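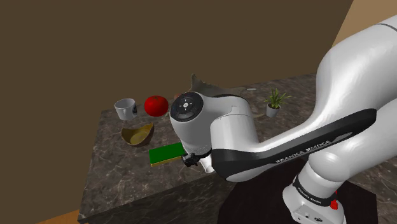
Attachment 1: dark marble countertop, render

Home | Tickets | Downloads | Help

Ticket 728: Export stops at page 9
Opened by: Zofia Czarnecka
Status: solved

I make the July catalog in Koltura. The PDF export stops at page 9 and gives no error message. I restarted the program 2 times, with the same result.

Reply from Dae-han Hyun: Please clear the font cache and export again.

I did this and all the pages are exported now. Thank you for the quick help.

Comments (2)

Ji-hoon Baek: Same problem for me, on version 5. The cache was the reason.

Bit-na Yoo: Where is the cache menu, please?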